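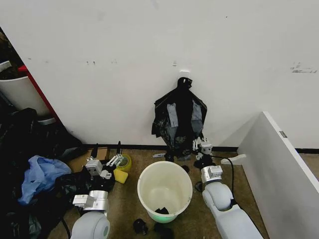
Chathurika Ekanayake wrote in the small trash cans thread that a stick-on hook on the wall over the bucket saves bending down to a box of bags every time, and that hers has held up for two years.

Will a stick-on hook hold on an old painted wall?
Posted in Home > Trash and Storage
Brovlow Help, 1933 views

I want to try this in my work room. I use a plain white bucket on the carpet for scraps, and the next bag would hang on the wall right over it. The wall is painted white and already scuffed, so marks don't worry me much, but I rent and don't want to pull paint off when I leave. The hook packet (Drolten, the small size) says smooth surfaces only. Does old flat paint count as smooth? And how do you hang the bag so it doesn't slide off?
zula_3586

Chathurika Ekanayake
Mine is on flat paint too. Wipe the spot with rubbing alcohol first, let it dry, press the hook on hard for 30 seconds and then leave it alone for an hour before you hang anything. Empty bags weigh next to nothing. I would not hang a full one from it.

For the bag, gather the top, tie a loose knot and put that over the hook. Folded bags slip off - at least the shiny ones do. Keep it high enough that the bottom end doesn't drop into the bucket, or you will be fishing it out with the scraps. If the paint flakes when you rub it with your thumb, don't use stick-on hooks there at all.
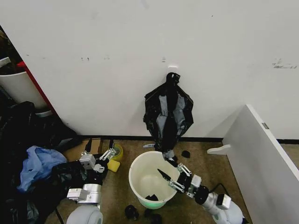 Trash bag on a white adhesive hook, with the bucket on the carpet underneath.

To get the hook off, pull the tab straight down along the wall, slowly. If it has no tab, warm it with a hair dryer and work dental floss behind it.

simard80
just put the spare bags in the bottom of the bucket under the one you're using. no hook needed

zula_3586
Thanks both. I tried the bags-in-the-bottom way before and they got sticky when a liner leaked. Going with the hook. The thumb test was fine, no flakes.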